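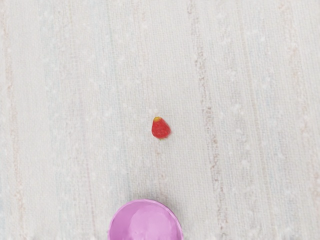 Strawberry into bowl, Tresach sim, December

Back on the berry task this morning, with tea, and much happier than last week! Rezaul Karunaratne wanted the cloth kept busy, stripes and all, so the policy has to cope with a bit of pattern under the fruit. We have 600 simulated demos to train on now.
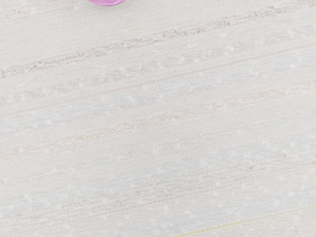 Hodmont Manipulation Group

Some views hold hardly anything but weave and a sliver of pink, and I'd still like to try 12 frames of history for those (we use 7).

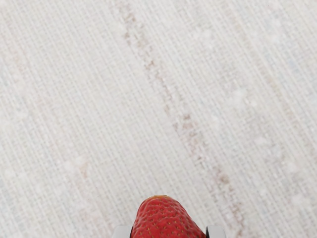 Render: Tresach simulator, R. Karunaratne

Berry between the fingers, lovely seeds on it. Next, six fresh seeds of the other sort, for the training runs.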